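How to Test a Cleaning Hack Before You Believe It

By Tetteh Abugri, 3 Aug 2026
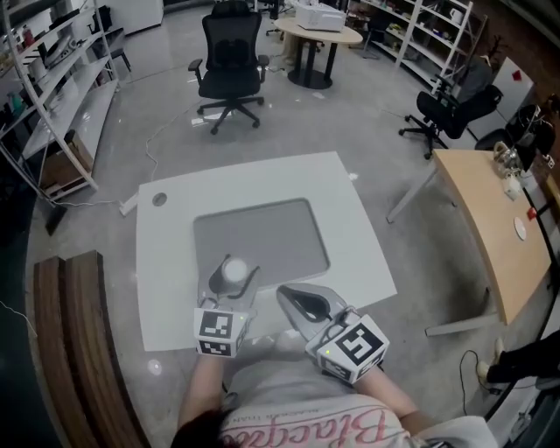 Step 1: Write down the claim

Most household tips are too vague to fail. "Baking soda freshens everything" could mean anything. Pin it down: which stain, on which fabric, after how long? If the person selling the tip can't tell you, I'd already be suspicious.

Step 2: Make two matching stains

Cut up an old cotton T-shirt. Put the same spoonful of coffee on both pieces and leave them overnight. Videos nearly always use a fresh spill, and a fresh spill will often come out with plain water.

Step 3: Treat one, rinse the other

Use the miracle mix on the first piece and plain water on the second. Same water temperature, same scrubbing, same soak. Skip this and you have learned nothing about the mix. I tried the vinegar and baking soda paste this way in February and couldn't tell the pieces apart. It fizzed nicely.

Step 4: Get someone else to judge

Label the backs and hand both over dry, in daylight. My neighbor Bríd Gallagher swore by the paste for years and then picked the water piece as the cleaner one. She still uses the paste.

Step 5: Do it again

One result could be luck. If the second round goes the other way, call it a tie and keep your money.

What about "100 percent effective" labels?

Look for the small print. Effective at what? Compared with what? If the answer is "compared with doing nothing," go back to step 3.

A warning

Never mix bleach with vinegar, ammonia or any other cleaner to see what happens. The fumes can hurt you badly, and no shirt is worth it. Test on scraps, open a window, and read the care label before you touch anything you plan to wear again.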